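Review: Pelwood rock sample splitter, small model
by Chrysoula Athanasiadis, November 2021

I bought the Pelwood splitter in February for our small exploration office, where we prepare soil and drill chips before they go to the assay laboratory.

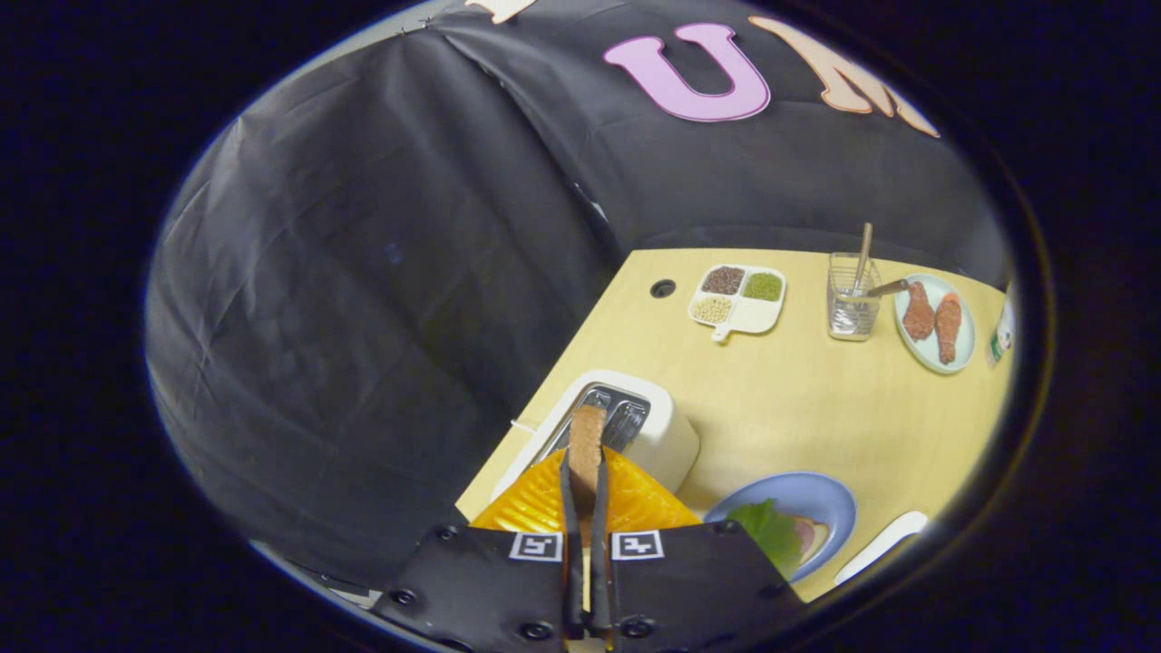 Before it we used an old riffle box from Sonolton, and the duplicates from that box never agreed well. For zinc it was acceptable, but for gold we had to repeat many samples, and each repeat costs money.

The Pelwood has 2 collecting pans and a hopper which you open with one lever. The chutes are wide enough for chips from reverse circulation drilling. If your material is clayey, dry it completely first — I learned this with a full hopper that would not empty. A bag of 5 kilograms goes through very quickly, and the cleaning with compressed air takes longer than the splitting.

Until now we have put nearly 1000 samples through it, most of them from the Londoño prospect. I compared 109 pairs of field duplicates for copper and zinc, and the scatter is clearly smaller than with the old box. I can't say how much of this is the splitter and how much is our better drying.

What I don't like: the pans are thin and one has already a dent at the corner, so it sits a little crooked. The manual shows a different model. Also the legs have no rubber feet, and on a concrete floor it walks when you knock it.

Nernow, the dealer, sent me a new pan without charge, but it came after six weeks. If you work at a remote camp, order a spare pair together with the machine.

I would buy it again for base metals. For coarse gold I would first ask for a test with my own material.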